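Vellano Stance Check 2
Pre-acceptance software for standing and walking humanoids

Part no. VSC2-17
Status: in production
Supersedes: Stance Check 1 (no longer sold; support ended in November)
Page last revised January 7, 2019

Overview

Stance Check 2 runs a humanoid robot model through a fixed set of standing, stepping and stopping trials in simulation and writes a report that a safety reviewer can read without opening the simulator. It is intended for sites that already have a written rule for robots sharing floor space with people and need evidence that the rule was applied before the physical machine was switched on.

The software does not certify a robot. It does not replace a risk assessment, and a passed report is not permission to operate. Sites remain responsible for the standards that apply where they are.

What is checked

Rest stance. The model must hold a neutral standing pose, arms at the sides, for the full hold period. Foot drift, trunk sway and joint torque are logged at every step.

Split stance. Same as above with one foot ahead of the other. Both left-lead and right-lead are required. A report with only one lead is marked incomplete.

Controlled stop. The model is commanded to stop from walking speed. Stopping distance is taken from the command to the last foot contact, not from the start of deceleration.

Loss of power. Drive torque is removed at set points in the gait. The fall area is plotted on the floor plan and must stay inside the keep-out zone declared by the site.

Furniture clearance. The distance between the outer surface of the robot and every fixed or movable object is recorded. Chairs are treated as movable and are tested in the declared position and at each offset in the site file.
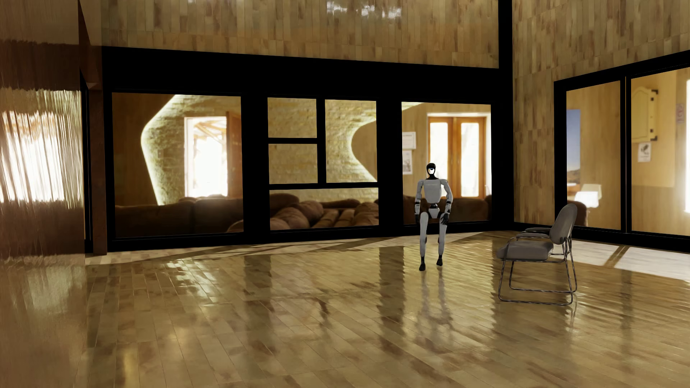 Floor friction is entered separately for each surface and has no default value. Version 1 filled in a mid-range figure when the field was blank, and several users submitted reports without noticing. Version 2 will not start a run until a measured value and the method of measurement are both present.

Surface appearance has no effect on contact results. Gloss, reflection and texture settings apply to the camera checks only. If the robot under test uses vision for foot placement, run the camera checks with reflections on and attach both sets of results.

Trial counts

The standard set is 1,000 runs per stance with varied starting conditions. The extended set is 1,901 runs and adds uneven floor height and pushes to the trunk. The extended set is required when the declared zone has no physical barrier. Seeds are stored in the report so that any single run can be repeated.

Good practice

Name one person to prepare the model and a different person to sign the report. The signature page has two fields and rejects the same name in both.

Use the mass and joint limits of the machine as delivered. Added covers, payloads and replacement hands change the result and need a new run.

Keep failed runs. The report lists them by default and the list cannot be hidden. It can be annotated.

Repeat the set after any change to the controller, including changes described by the supplier as minor.

Requirements

64-bit workstation with a dedicated graphics card
Robot model in URDF or the Vuko exchange format
Floor plan to scale, with fixed objects marked
License key, one per workstation

Supplied with

Installer, reference model, sample site file, reviewer's guide (print and PDF), blank signature pages

Related items

Palham floor friction kit
Gowda zone marking set
Vuko format converter, single license

Contacts

Model preparation and file formats: Bhavana Murthy
Report content and review questions: Vsevolod Kobzar
Orders and license transfers: Agata Fabbri

Please have the part number and the report number ready.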